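Rorkero releases version 2 of its grasp planning software

Planner moves clutter handling and tool limits into a single configuration file

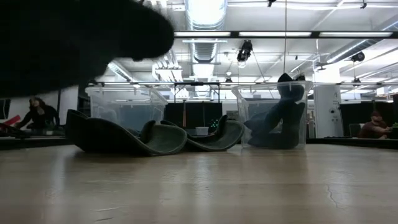

What does a grasp planner decide that the arm's own controller does not?

The controller moves the arm to a position it has been given. The planner picks that position: which item to take first, where the fingers should close, from which side to approach, and what to do if the item is lying against another one.

FISHAM, May 17, 2019. Rorkero today released version 2 of its grasp planning software for two-finger grippers working over open tables and bins. The release replaces the separate perception and motion packages supplied with earlier versions. Existing licence holders can install it at no charge until the end of October.

The main change is in how the software treats items with no flat face. Earlier versions fitted a box around each item and planned a grasp across the shorter side. For curved or hollow items this often placed the fingers on empty space. Version 2 works from the measured surface, looks for edges and tabs thin enough to fit between the fingers, and ranks them by how much room there is on either side.

"The box method was quick to write and we kept it too long," said Muireann Doherty, who leads perception work at Rorkero. "It was fine for cartons. With a curved part it would return a confident answer in the wrong place. The new ranking is slower per item, but fewer plans are thrown away later on."

Clear containers are handled as a separate case. Depth cameras often see through a transparent wall or return nothing at all, so a planner that trusts the depth image may send a finger into the rim. In version 2 the operator enters the rim height, wall slope and base size of each bin type once. The planner then keeps the stored shape in place whatever the camera reports, and treats only the contents as unknown.

The ranking was tested at Rorkero's Fisham site on a set of 1322 recorded table and bin layouts. Each layout was planned 2 times, once with the old method and once with the new. The layouts, the plans and the reasons given for every rejected grasp are supplied with the release so that customers can repeat the comparison on their own machines.

Other changes in this release:

Finger shape, pad thickness and opening limits are now read from one file. Changing a fingertip no longer requires a rebuild.

The planner writes a short plain-text reason for each grasp it rejects. The log holds the last 2000 entries by default.

Planning time is capped at 200 milliseconds per item. If the limit is reached, the best plan found so far is returned and marked as incomplete.

Camera calibration can be checked without stopping the arm. A full recalibration still requires a stop.

Scripts written for the previous motion package will run through a compatibility layer, with two exceptions. Calls that set joint speeds directly are refused, and calls that name a bin by number must be changed to use the bin's stored name. A checking tool lists the affected lines in a script but does not edit them.

"Most sites should allow a day for the change, and longer if they have written their own bin handling," said Renato Herrera, integration engineer. "Run the checking tool first. The bin naming is what catches people."

The software does not plan for soft items that change shape when held, and it does not plan for two arms sharing one table. Work on shared tables is under way with Trandum, which supplies the motion library used in the release. No date has been set.

Version 2 runs on the same hardware as the previous release. The Phuthong simulator plug-in has been updated to match and must be installed separately. Sites that use the older plug-in with version 2 will see an error at start-up.

Release notes, the layout set and the checking tool are available to licence holders from the Rorkero download page.

Press contact: Noreen Lenihan, Rorkero, Fisham
Technical contact: Oisín Ní Mhurchú, Product Support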